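4.2 Illness as a scheduling event

The first group of items we coded concerned health. A performer in our material is almost never simply sick. She is sick and also working, and the second fact tends to arrive in the same sentence as the first. In 900 gossip items collected from the entertainment pages of the regional press and their online offshoots, a fever that did not lead back to a film, a tour or a perfume was so hard to find that Cullinane, who did the first round of coding, asked whether he had misread the codebook. He had not. We had simply given him a category with almost no occupants.

We call this pattern the promotional cough. It has a fairly stable shape. The item opens with a source who cannot be named, moves on to a symptom that cannot be checked, and arrives by the third line at the title of a project that can be bought. The symptom is kept mild. Nothing contagious or digestive appears anywhere in the corpus, and no performer was ever reported to have a stye. Exhaustion is the clear favorite. It suggests effort, it photographs well, and it clears up in time for the premiere.

Ordinary readers seemed to know all this already. In the interviews carried out by Kereama, people spoke of the cough with something close to affection. One woman, a longtime follower of the singer known as Zundari, said she worried only when the items stopped. "If she's tired, there's an album," she told us. "If she's fine, I don't know what's going on." Another reader kept a private ranking of ailments by likely budget, with a sore throat standing for a television guest spot and a night in the hospital for a sequel. We did not test the ranking, although we were tempted.

4.3 The unnamed source

A second group of items turned on who was supposed to be speaking. We had expected a wide cast of friends, drivers, hairdressers and cousins. What we got was mostly "an insider," a person of great stamina who appears to have been inside everything. In the items about the long-running police serial Detico, the insider was present at a contract meeting, a birthday dinner and a quarrel in a parking lot, all in June, and had kind words for everyone at all three.

It would be easy to conclude that the insider is made up. Our interviews with working gossip writers suggest a duller answer. The insider is usually a press officer, sometimes two press officers, and once, in the case of the Wouters divorce, both parties' press officers speaking on the same afternoon in the same borrowed voice. The writers were not embarrassed by this. One pointed out that a press officer is, after all, inside. We have no reply to that.

The more interesting point is how little the source has to know. Of the 17 items we followed back to their origin, only 2 contained a fact that was not already in a press release. The rest added weather. A planned trip became a sudden trip; a new haircut became a brave one. Writers described this work as "warming up" the copy, and they were proud of doing it quickly.

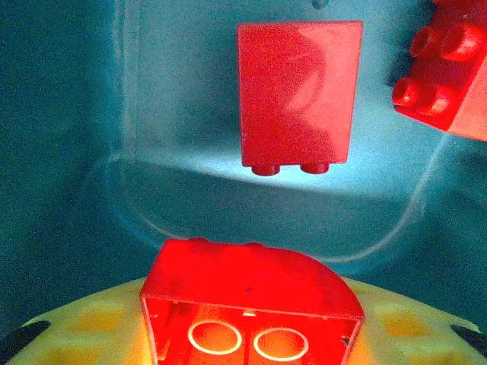 Figure 3

Speed matters because the same item has to be used again. Once a piece of gossip has been warmed, it can be broken up and served for several days: the denial, the silence after the denial, the post that seemed to answer the silence. The rumor that two members of the dance group Cuduvlow were no longer eating lunch together lasted longer in our corpus than either of their last singles did on the radio. At no point did anyone report what they had eaten, which both authors regret.

We should be careful about what this does and does not show. Our material leans toward performers who have a press office, and a star who cannot afford one may well be allowed to catch a cold in peace. Nor did we follow items onto private message groups, where readers told us the better stories go. Kereama was invited to join one such group on the condition that she bring something good. She offered the parking lot quarrel, was told it was old news, and was removed before dinner.

The next section turns to reconciliations, which follow the same calendar and are, on the whole, better dressed.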